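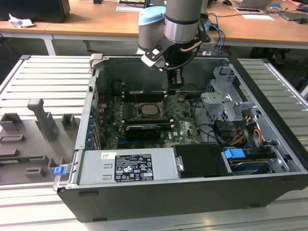
Open computer tower with the side panel removed, green motherboard facing up

09/11/2024
By Chinyere Dauda

Call for home recipe testers: one-dish weeknight bakes

Milulitz is recruiting 50 home cooks to test recipes for the next Falham collection, which covers baked pasta, rice casseroles and sheet pan dinners. The archive holds 417 recipes. Those selected for this round have been cooked in our own kitchen and now need testing on ordinary household equipment.

Each tester receives three recipes and cooks each one twice, with at least two days between attempts. Testing runs through October. Grocery costs are refunded against receipts. There is no other payment.

Requirements:
– a full-size oven, gas or electric, with a working thermostat
– an oven thermometer and a kitchen scale that reads in grams
– a 9-by-13-inch baking dish, metal or glass
– no professional kitchen experience in the past two years

Vegetarian testers are welcome and will be assigned meatless recipes only. We can't place applicants with nut or gluten allergies in this round.
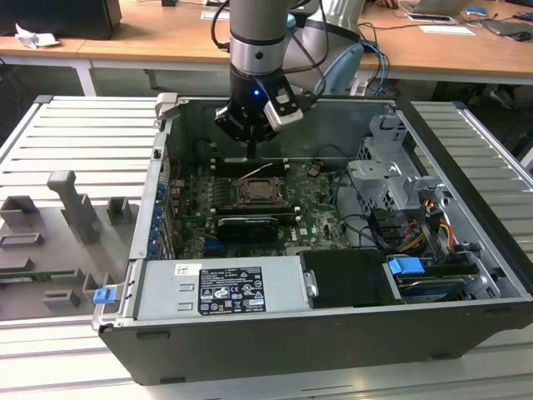 Test notes are the main thing we're asking for, and they have to be specific. Record the time the dish goes in, the oven reading at that point, the time it comes out, and the texture at the center and at the corners. "Looked done" is not usable. State position and condition the way you would for any other object – a computer tower lying on its side with its panel off and the inside facing up can be set down the same way by a second person, and a baking dish on the middle rack, long side to the door, foil removed, should be just as clear. Substitutions are allowed in the second attempt only and must be listed by weight.

Notes go on the Nullesen form, one per attempt, within 24 hours of cooking. Photos of the finished dish are optional.

To apply, send a short message to Amr Ouazzani at the Adeyemi test kitchen desk with your oven type, your dish sizes, any foods you don't eat, and a paragraph on the last casserole you made.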